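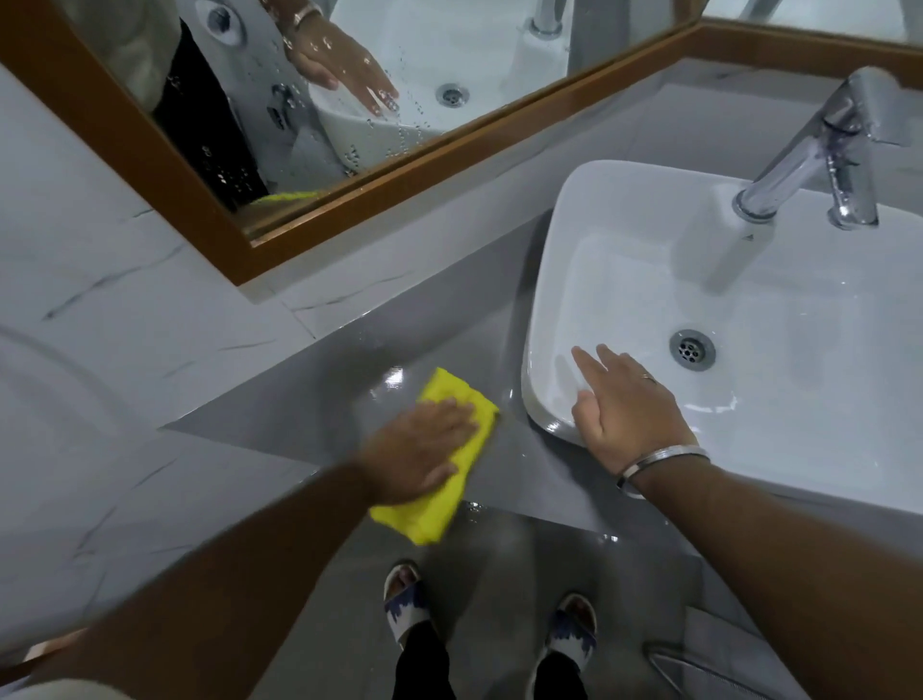 Counter duty: one hand on the yellow cloth, the other on the rim of the sink.

What we've been up to on the wiping project

I promised Ngaio I'd write something for this issue that wasn't a table of numbers, so there is only a little arithmetic in it (sorry, Ngaio). The wiping project finally has a result I'm happy to talk about, and it came out of something I'd been ignoring for months: the hand that isn't wiping.

Quick catch-up if you missed the spring issue. We teach Pluner, our two-armed robot, household chores from recordings of people doing them, filmed from the head so the robot gets the same kind of view it will have when it's working. Bathroom counters were supposed to be the easy chore. They've been a pain! Everything shines, water drops look like glare and glare looks like water drops, and with a mirror behind the sink there's a second set of hands in the picture going the other way.

I'd spent most of my time on the mirror. Then Yolanda Bravo sat down with a stack of the recordings and started marking every moment when the free hand was touching something. People lean on the sink rim, or hold the edge of the counter, and they do it a lot more than I'd have guessed. Our old training setup only tracked the cloth hand and treated the other one as clutter, so Pluner kept its second arm tucked up and reached out with the first. When it pressed down hard its whole upper body rocked back, and the cloth skated over the wet bits.

So we changed one thing. The model now predicts where both hands go, plus a simple yes or no for whether the second hand is resting on something solid. Same recordings, same cloth, same training time. We ran 30 trials with the old version and 30 with the new one on the mock-up counter downstairs, and scored each by how much of the counter was dry at the end. The old version averaged 55 percent. The new one got 63.

I know, eight points! It isn't going to put anyone out of work. But the rocking is nearly gone, and Tala Mansour, who looks after the arms, tells me the shoulder motors are running cooler too, so I'm counting that as a bonus.

Stuff that still goes wrong: corners behind the faucet, mostly, and folding the cloth over once it's soaked. Pluner also picks odd places to lean. It went for the faucet handle twice, and the second time I was standing in front of it. Brodie Hoani is adding a penalty for leaning on anything that moves, and we want to try the whole thing again on kitchen counters in November.

If you have a bathroom with an awkward counter and wouldn't mind wearing the head camera while you clean it, come and find me. The sign-up sheet is on Coralie's door until 28th August.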